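INFORME DE LA ESTACIÓN 4

La Dirección de Seguridad de Stiltareck remite el presente informe a la delegación de Pustport, en cumplimiento del artículo 6 del reglamento interno, y solicita que sea leído íntegramente antes de autorizar la reanudación de los trabajos.

La estación 4 estaba destinada a la manipulación de menaje doméstico. La gobernaba el programa Wosex, en su configuración de dos brazos, y la tarea asignada en julio consistía en trasladar vasos de una celda a otra de la cuadrícula. Hasta el ciclo 1548 no consta anomalía alguna. En dicho ciclo, ambos brazos interrumpieron el movimiento sin que mediara orden del operador, y el sistema anotó una sola línea: «Celda ocupada».

La celda de destino figuraba vacía en el plan de trabajo. Se repitió la maniobra, con idéntico resultado. El operador de turno retiró entonces todos los objetos de la mesa, conforme al procedimiento, y volvió a lanzar el ciclo. El registro mantuvo la anotación.

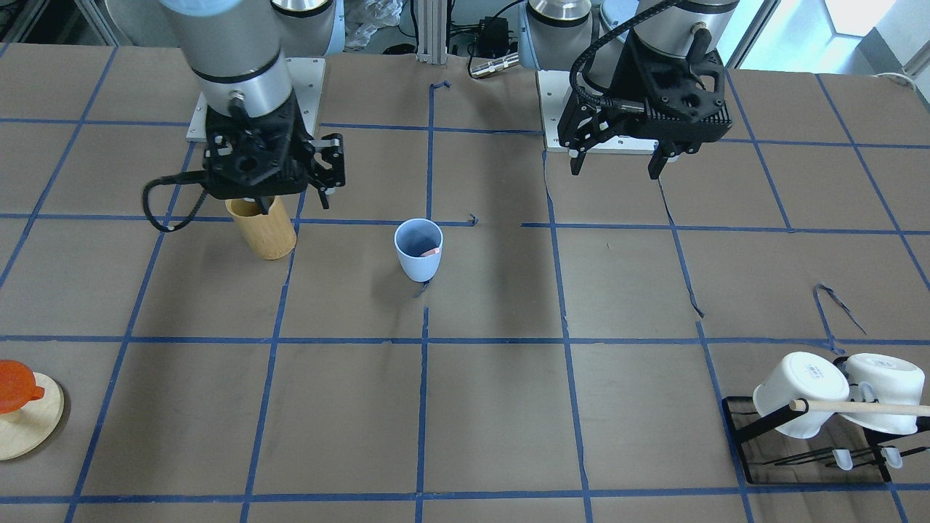
El servicio técnico de Wako atribuyó el fallo a la cinta azul que delimita las celdas. Según su dictamen, un fragmento despegado podía ser interpretado como un objeto de altura variable. Se ordenó sustituir la cinta y el papel, y la estación permaneció fuera de servicio hasta las seis de la tarde. Esta Dirección consideró razonable el dictamen y así lo hizo constar.

Con la superficie nueva se ejecutaron 1000 ciclos de prueba sin carga. Los brazos recorrieron todas las celdas excepto una. Al aproximarse a ella, las pinzas se abrían, aguardaban y se retiraban con una lentitud que no estaba programada. Los operadores la describieron en sus partes con una palabra que esta Dirección pidió corregir —«cortesía»— y que ninguno de ellos accedió a modificar.

Se procedió a anular por mando manual el bloqueo de la celda. El brazo izquierdo descendió, cerró la pinza en el aire y registró una fuerza de agarre compatible con un vaso lleno. Lo sostuvo durante cuatro segundos y lo depositó en la celda contigua. La báscula instalada bajo la mesa no acusó variación. A partir de ese momento, la celda original quedó libre en el registro y la contigua pasó a figurar como ocupada.

No hubo daños personales ni materiales. Wako ha ofrecido reemplazar los sensores de ambas pinzas, propuesta que se encuentra en estudio. Entretanto, se dispone que la estación 4 permanezca sin tensión y que nadie apoye las manos en la celda señalada.

Se hace constar, por último, que el parte nocturno, recibido con la estación ya desconectada, sitúa la ocupación seis celdas más cerca del borde.

© Stiltareck, Dirección de Seguridad | Contacto | Volver arriba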